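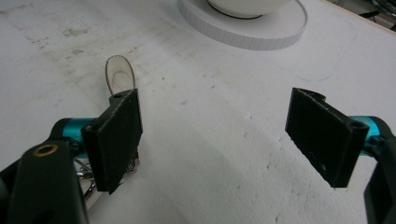
손끝에 힘을 얼마나 줘야 하느냐는 질문이 설명 시작 전부터 나왔다. 자기는 달걀 하나 집을 때도 긴장하는데 집게는 오죽하겠느냐고.

로봇 조작 입문 보충 자료
Imolau 공개 실습일 견학 정리 (2024년 8월 16일)

반가운 질문이었어요! 오늘 볼 내용이 바로 그거니까요. 핸드 그리퍼는 사람이 직접 쥐고 움직이는 도구이고, 여기서 모은 동작 기록이 로봇 학습의 재료가 됩니다. Coltthorpe 과제는 시연 415회, Pastisau 과제는 2,000회를 목표로 잡았어요. 숫자만 보면 아득한데 한 회가 40초라 막상 해 보면 금방 빠져듭니다. 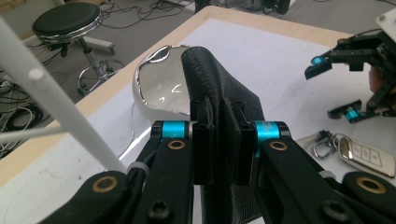 El Khatib은 두 손을 같이 쓰는 과제가 훨씬 어렵다고 했다. 한쪽이 잡고 있는 동안 다른 쪽이 기다릴 줄 알아야 한다는 것이다.

메모해 둘 것
- 물체에 닿기 전에 속도를 줄인다
- 손가락 패드는 물체와 나란히 맞춘다
- 놓친 시연도 지우지 말고 표시만 남긴다

특히 마지막 항목! 저는 실패 기록을 보는 게 제일 재미있었어요. 어디서 각도가 틀어졌는지 다 보이거든요. 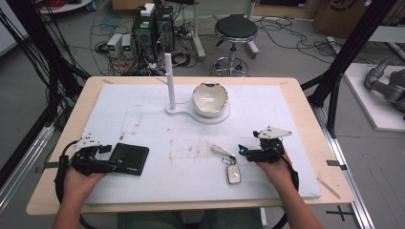

그림 3. 양손 그리퍼 실습, 작업대 위의 자동차 키와 그릇 거치대

다음 시간까지 일상 물건 하나를 골라 한 손 동작과 양손 동작으로 나누어 적어 오세요. 11월 실습 때 그 목록으로 직접 해 봅니다.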